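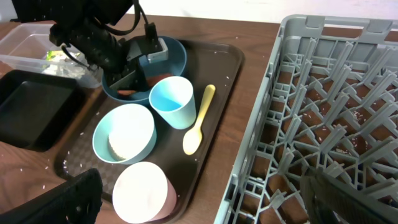 Rice bowl, blue cup and spoon on a brown tray

Can I make my own body oil blend with a cheaper carrier oil?

Posted 31 Oct 2024 by Tullow

I have been using a lavender body oil for two winters and the price keeps going up. The bottle lists sunflower oil, jojoba oil and lavender oil, in that order. I already have a big bottle of plain sunflower oil from the grocery store and a small bottle of lavender essential oil. Can I mix these myself and skip the jojoba? My skin is dry on the shins and elbows but not sensitive anywhere else. I also don't know how many drops to use. One site says 10 and another says 60, and neither says for how much oil.

Protik

You can skip the jojoba. It feels less greasy and keeps longer, but sunflower oil alone works fine on dry shins. I have used it that way for years.

For the drops, work out the strength first and then go by the size of your bottle. For a body oil used every day, 1 percent is a common strength. In a 4 ounce bottle that comes to a bit over 1 ml of essential oil, or 24 drops if your dropper gives 20 drops to the ml. Droppers vary a lot, so if you have a small syringe marked in ml, use that. The two sites probably had different bottle sizes in mind.

A few other things:

Check the label on the sunflower oil. High oleic keeps longer than the regular kind. If it smells like crayons or old nuts, throw it out.

Use a dark glass bottle and make sure it is completely dry inside before you fill it. Water in the bottle will spoil the mix.

Make a small batch. I make what I can use in two months and write the mixing date on a piece of tape.
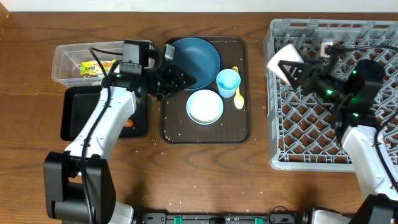
Put a little on the inside of your arm and leave it for a day before you use it all over. Do this even if the store-bought one never bothered you, as your lavender may be a different kind. Apply it after a shower while your skin is still damp. You will need less of it.

Kao

just use coconut oil, it's cheaper where I live and smells good on its own. I don't measure anything

Astar

Coconut oil goes solid in a cold bathroom, so it is a nuisance in a pump bottle. Fine in a jar.

I agree with the 1 percent above. I would add that lavender oil gets old too. Mine had been open for three years and it made my neck itch when the new bottle didn't. Keep the cap tight and store it away from the window. And wipe up any drips on the bathroom floor, because sunflower oil on tile is very slippery.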